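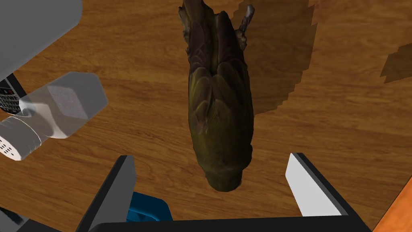 A bird model on a wooden table, between the open fingers of a gripper. All of it was drawn by a computer.

How does a robot practice before it has a body?

Suppose you had to learn to carry eggs. You would drop a few. Now suppose you weighed as much as a refrigerator and had metal fingers. You would drop a few, and also break the table.

This is why a lot of robots start out in a simulator. A simulator is a computer program that works like a video game, except that the player is another computer program and there is no music. The table is made of numbers. So is the bird. If the bird gets squashed, someone presses a button and it is fine again, which is more than you can say for eggs.

The simulator we're looking at is called Skadent. Inside it runs a program named Manasix, and Manasix has one job, picking things up. It is not as easy as your hand makes it look.

First, find the bird

A computer picture is a big grid of colored dots. You look at the dots and think "bird." Manasix looks at the dots and thinks nothing at all, because it is a program. It has to work out which dots belong together. A brown bird on a brown table makes this harder. So do shadows. To a beginner, a big dark shadow can seem like a perfectly good thing to grab. Manasix once spent a whole Friday trying to pick one up.

People call this part perception, a long word for noticing.

Next, make a plan

Say the program has found the bird. Where should the fingers go? Around the head? Around the middle? A leg is thin and sticks out, so it looks handy, but try lifting a chair by one leg and see how you get on.

Manasix comes up with 116 possible grabs and gives each one a score. Grabs that would bump the table lose points. Grabs that would slip lose points too. The winner gets tried. The losers don't mind.

This part is called planning. A helper program called Groen also draws up a path for the arm, so the elbow doesn't knock into something while the fingers are busy being careful.

Then, move

Now the motors have to follow the path. Many times a second, the program asks, "Where is my hand? Where should it be?" and fixes the difference. You do this when you reach for a glass of water. You just don't have to write it down.

This part is called control. When it goes wrong, the arm wobbles like a shopping cart with a bad wheel.

Do it again. And again.

In June, Manasix made 2,000 practice grabs in Skadent. It never asked for a snack. Its very first 17 were all misses, and it wasn't embarrassed about those either.

A simulator isn't perfect, of course. Real things are sticky, squishy or dusty in ways that are hard to turn into numbers. A program that does well on the computer can still be clumsy with a real arm, so it has to be tested all over again — slowly, and with the good dishes put away.

Comments (3)

Skukard: My son wants to know if the bird is OK. I told him it is numbers. He wants to know if the numbers are OK.

owlfan2: why cant it just grab the leg, i would grab the leg

room12readers: We tried picking up erasers with 2 rulers after reading this. Everybody was bad at it. Can you do one about walking next?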